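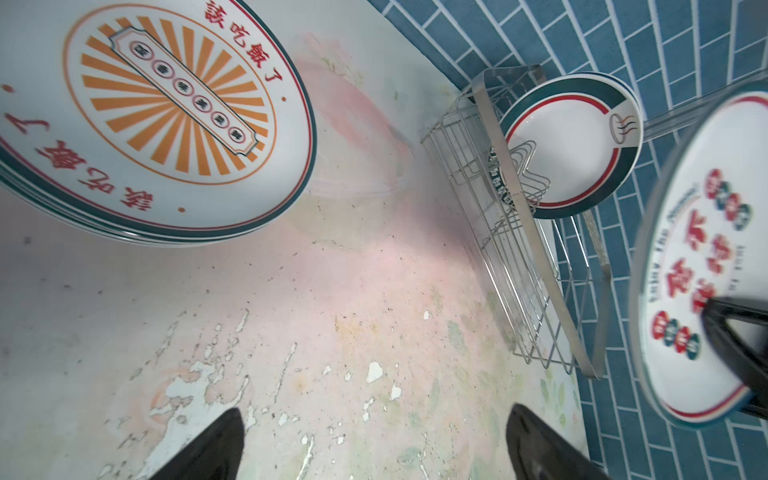 Drullcombe's community lunch is moving to Friday, and it's getting bigger

If you've ever turned up at the Adjei Street hall on a Tuesday hoping for soup, you'll want to change the note on your fridge. The Drullcombe community lunch shifts to Fridays from February, and it's going into the old Dredlow building, the one beside the bowling green with the terrible parking.

I've been going along on and off for a couple of years (mostly for the dumplings, I'll admit), so when I heard about the move I rang Dede Agyeman, who started the whole thing. She picked up with a tap running in the background and told me I had until the rice was done.

"We've outgrown the hall, it's that simple," she said. "We were putting people on the stage steps with a bowl in their lap. That's fine when you're 20, but half our regulars have had a hip done."

The lunch began as 12 neighbours and one very large pot. These days the kitchen feeds a full room every week, and Dede reckons they served around 2,000 meals last year. The cooking rotates, so you might get groundnut stew one week and congee the next, and then somebody's nan takes over and it's shepherd's pie. I've never had a bad one, although there was a lentil thing in winter that I wouldn't rush back to.

The new place has a proper kitchen with two ovens, a cool room and a dishwasher that does a load in minutes. If you've ever been on washing-up at the old hall you'll know why people cheered when that was announced. It also has a ramp at the front door and a toilet you can get a wheelchair into, both of which the group had been asking for at the hall for ages without much luck.

Rent was the sticking point. Dredlow sat empty after the carpet people left, and the first price they were quoted was way out of reach. Then Clirkora, the packaging firm out on the bypass, agreed to cover the lease for 2 years. I asked if there'd be a big sign over the door in return and was told there'll be a small one, near the coats.

Lamisi Appiah is running the kitchen side of the move, and she's the person to talk to if you want to cook. You don't need a ticket or any special training to chop and serve, but whoever's in charge on the day has to have done the food safety course. The group pays for that, and it takes one evening. She's also after a hand on Thursday afternoons, when the veg gets dropped off and has to be sorted.

"I can always find someone who wants to make a curry," Lamisi told me. "Finding someone who wants to peel 600 potatoes is another story."

She was laughing, but I did check and she wasn't joking about the number. They're doing baked potatoes for the opening lunch, plus a big veggie chilli, plus whatever cakes people bring. If you're bringing a cake, put a label on it saying what's in it — nuts especially — and drop it off by 11 in the morning.

Lunch itself runs from noon until half past one. It's still pay what you like, there's still a tin by the door, and kids are still welcome, so the school holidays should be nice and noisy. They've kept the take-home tubs as well. Bring your own container if you've got one, as the spares always run out early.

A word on getting there. The bus stops right across the road, which is a big improvement on the old walk up from the shops. If you're driving, please leave the spots along the bowling green for the bowlers, who've been very good about all this and have been promised first go at the pudding. There's more room behind the library and it's only a short stroll.

The last lunch at the old hall is on as usual, and Dede would love a few strong arms to stay afterwards and help load chairs into the van. I've said I'll go. I've also said I'll do an hour on the potatoes, so if you see me there with a peeler, come and say hello and grab one yourself!

To put your name down for cooking, peeling or lifting, see Lamisi at the serving hatch any week or leave a note in the box at the library desk.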